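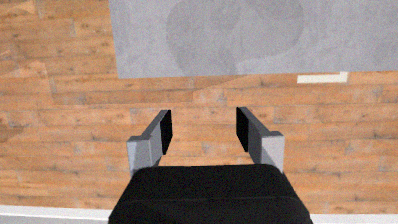 Aoi Ueda swears that baby powder is all a squeaky floor ever needs, and that anyone who buys screws before trying it has money to burn.

Home Topics Flooring Unanswered Log in
Search the help pages Go

Squeaky planks outside the bedroom door

Enikő Sárközi
Upstairs hall, wood planks, old house. Four of them squeak, and they're naturally the four you have to step on to reach the bathroom at 2 a.m. The baby powder worked for a week. Now I have squeaks and white socks. A flooring guy quoted me $850 to "open it up and see," a phrase I don't care for. There's plaster below, so I can't get at it from underneath. Anything I can do from the top?

Didier Texier
Yes. Find the joists first. Tap, use a stud finder, or look for the old nail lines. Then drive breakaway screws through the plank into the joist, wherever it moves when you rock your weight on it. The heads snap off below the surface and you fill the holes with wax stick. My kit cost $87 and did the hall plus eight stairs. Drill pilot holes if the wood is hard. I skipped that on the first one and now own a plank with a split and a rug to go over it.

Csaba Pintér
rug

Enikő Sárközi
Three screws in and it's much quieter. The last plank still complains, but so do I at that hour.

Contact | © Josia Home Help | Back to top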